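Speaker notes: Getting a small-town seed library through its first year
Session length 40 minutes, questions at the end

Opening. Thank the Lindsay branch for the room. Ask who already saves seed at home and who has only bought it in packets. Adjust the pace from there. If most hands go up for saving, skip the part on drying beans.

Start with what the library is. People take seed in spring, grow it, and bring some back in the fall. Returns are welcome but not required. We lent 158 packets in the first season at Stinwood and almost 400 in the second. Say the first number slowly, because people expect it to be higher.

Where the seed came from. The first donation was leftover stock from a garden shop, one year past its date. Lettuce and onion from that batch came up poorly. Tomato, squash and beans did fine. Old onion seed is not worth the envelope.

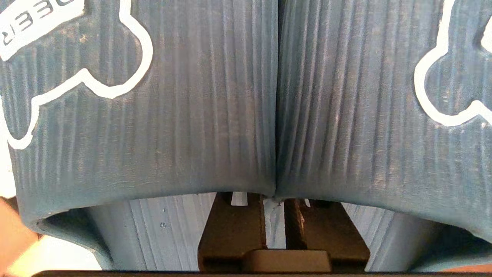 Then germination tests, which take up more of the year than anyone plans for. Ten seeds on a damp paper towel, rolled up, in a plastic bag on top of the refrigerator. Write the date on the bag. Check at five days and again at ten. If fewer than six sprout, we mark the packet "sow thick" or throw the lot out. Pass the sample towel around at this point.

Labels. Every packet needs the crop, the variety, the year and the town it was grown in. We tried a color code at first and dropped it by April — people read words faster than they remember colors. Pencil holds up better than most pens.

Crossing. Keep this short. Beans, peas, lettuce and tomatoes are safe for beginners. Squash is not, unless you pollinate by hand. Tell the story of the Komel pumpkin that came back as a hard green gourd. Do not get drawn into corn.

Storage. Cool, dry and dark. We keep ours in a hallway closet in file drawers, sorted by crop and then by year. A basement is usually too damp. Mention that Plistier runs its library out of a single cabinet and has 300 packets in it, so space is no excuse.
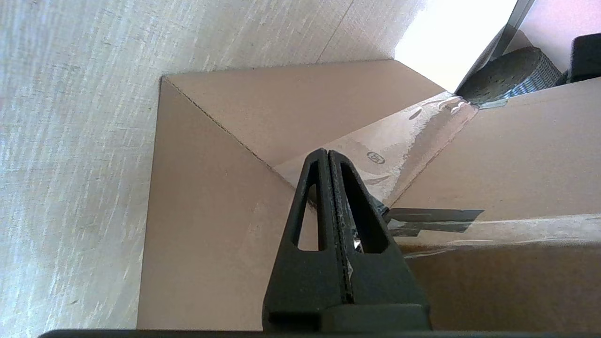
How long does bean seed keep?
Plan on 3 years in a cool closet, and test it each spring after that.

Other things that may come up:

Hybrids. They can be saved, but the plants will vary. We don't accept them as returns.

Treated seed. We don't take it. It goes back to the donor.

Money. Our only regular cost is envelopes. Buy the coin size, not the letter size.

Before closing, point to the sign-up sheet by the door and remind people that the packing evening in March needs more hands. Leave the last five minutes for swapping.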